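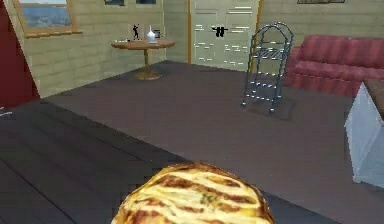
Your first morning in a magistrates' court is one of the best free days out a curious person can have, and I will happily argue with anyone who says otherwise! You walk in off the street, go through the bag search, sit down at the back and watch real cases being dealt with, one after another, sometimes with hardly a pause between them. Have a proper breakfast first, though. Hearings run over, the vending machine at ours takes coins only when it feels like it, and by noon you will be dreaming of something big and round with a cheesy, streaky browned top like the one at the head of this page. I've been going for years on behalf of the Clollico, our monthly newsletter in Stetley, and this page sets out how I get from the public gallery to a short court report that we can safely print. It covers England and Wales. Scotland and Northern Ireland have their own systems, so look those up separately.

Step 1. Find out what's on

Court lists are published online, usually the day before or early that morning. They're also put up in the building, near the ushers' desk. Magistrates' lists are long and change all the time, so treat the start time as a hopeful suggestion. For a first visit I'd choose a general list over a trial. You'll hear more in a morning, and you'll quickly get used to the rhythm of name, date of birth, charge, plea.

Youth courts aren't open to the general public, so don't wander into one. Family courts have rules of their own as well. If you're unsure which room is which, ask an usher. They're the ones in gowns with clipboards and they know everything.

Step 2. What to take

A notebook with a stiff back, two pens, a jumper (courtrooms are either tropical or arctic) and your phone switched right off. Leave penknives, glass bottles and anything sharp at home or security will have them off you. I put a line down the middle of each page. What was said goes on the left, and on the right go my own queries, such as "spelling?" or "which road?".

Step 3. Get the basics down

For each case you want:
Full name, age and address of the defendant, as given in open court
The exact charge, with the date and place of the alleged offence
The plea
Who prosecuted and who defended
What was decided, including fines, costs, surcharge and any next date

Spell every name letter by letter. My colleague Urmas Sakalauskas once had his own name printed three different ways in a single issue, and he was only on the quiz page, so imagine how it feels on the court page. If you miss a spelling, wait for a break and ask the usher or the legal adviser politely. Never call out.

Listen for the order of things, too. The prosecutor goes first with the facts, then the defence has its turn. Your report needs something from both.

Step 4. Check for restrictions before you write a word

This is the step I'd put in flashing lights. Ask court staff whether any reporting restrictions apply. Complainants in sexual offence cases have anonymity for life, and that happens automatically. Children and young people involved in a case may be protected by an order. There are also limits on what can be printed about early hearings in cases that may go up to the Crown Court. If a case is still live, stick to what was said in open court in front of the magistrates or jury, and leave out anything the jury has been sent out for. When I can't get a clear answer I hold the piece over. Our readers have never once complained that we were a month late with a shoplifting!

Step 5. Write it up short

Put the result in the first sentence, then who, where and when, then the prosecution, then the defence. Keep the adjectives out of it. "Said" is a lovely word and you can use it as often as you like. Write the report the same day if you can, while your scribbles still make sense. I've left our house style in place for the one below, from the Zariņš van case, so you can see how little you need.
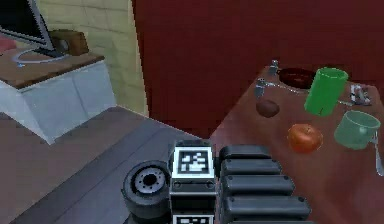
STETLEY, Thursday, July 9, 2026
A delivery driver who took a van without permission after an argument over his rota has been ordered to pay £647.
Peteris Zariņš, 59, admitted taking the vehicle, which belonged to his employer, Hivari, without the owner's consent. The prosecutor told magistrates that the van was found in a lay-by seven miles from the depot, undamaged and with the keys inside. The defence solicitor said that her client was ashamed, had no previous convictions and had already apologised to the firm. The total is made up of a fine, costs and a surcharge. He was given time to pay.

That's all! Five facts in plain sight, both sides heard, and no guessing about what anybody felt. I had pages of notes on the rota row and used none of them. Notice that "admitted" is only there because he pleaded guilty. If he had pleaded not guilty, it would be "denied", and every claim would need "the court heard" or "the prosecutor said" attached to it.

Step 6. Have someone else read it

Ilze Eglītis reads all of mine against the notebook with a ruler under each line. She looks for wrong ages, missing pleas and any place where I've made an allegation sound like a fact. We print 1,000 copies, and a wrong house number in a street that size lands on the wrong family. If you do get something wrong, correct it promptly and just as clearly as the first report.

Step 7. Keep the notebook

Date the cover and keep it somewhere dry. A complaint may arrive months later (our last one came in October, long after the hearing) and a clear note made at the time is the best friend you've got.

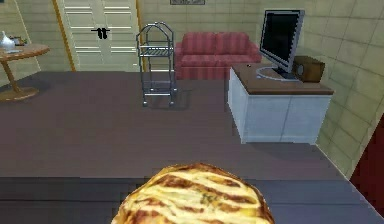

Can I take notes or use my phone in the public gallery?

Written notes are generally allowed in open court, though the judge or magistrates can stop you if there's a good reason. Photographs are against the law and so is recording the sound without permission. Members of the public also need permission before sending live messages or posts from the courtroom, so keep the phone off and use paper. If someone asks what you're writing, tell them, and carry on once they're happy.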